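Kedalik House Residents' Association
Minutes of the December meeting, common room, started 7:10 pm

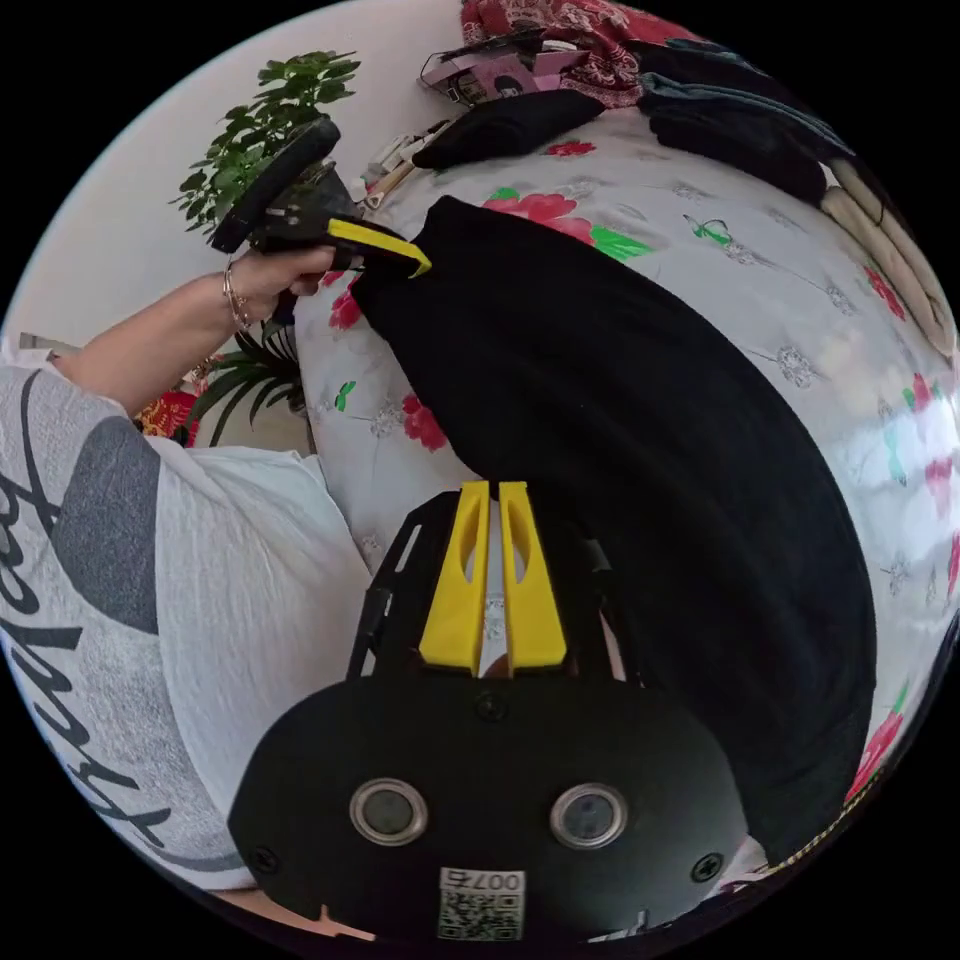 Black garment on a flowered bed sheet.

Chair: Talha Hayat
Minutes written by: Žofie Bednárik
Apologies were received from the residents of the Wuisan wing, who had a water inspection the same evening.

1. Minutes of the last meeting
Accepted with one correction. The price of the new dryer filter was written wrong. It must be 48, not 84.

2. Laundry room
The second washing machine still stops in the middle of the long program. Talha called the repair company Lestanow two times and they promised to come before the holidays. Until then residents are asked to use only the short program on this machine.
There was a long discussion about the booking sheet. Several persons write their name for the whole evening and then do not come. It was proposed that a booking is lost after 15 minutes. Two residents were against, as they work late shifts. Vote: proposal accepted, but with 30 minutes.
Clothes left in the dryers will be put on the shelf by the window. The association does not take responsibility for them.

3. Winter clothes collection
We received more than 70 pieces until now. Coats and trousers for adults are most needed, children's sizes are enough. Please bring only clean clothes, folded, with empty pockets. Last year we found keys in one coat and the owner was never found.
Collection is open until the end of the month, in the room next to the bicycles.

4. Money
In the account is 152. From this we will pay the dryer filter. Talha proposed to ask every floor for a small contribution in January. Not decided, moved to the next meeting.

5. Other
The light on the back stairs is broken again. Žofie will write to the building office.
A resident of the third floor asked if the quiet time can begin at 9 pm instead of 10 pm. There was no agreement.
The lost gray umbrella is still with Žofie.

Meeting closed at 8:35 pm. The next meeting will be in January, the date will be put on the door.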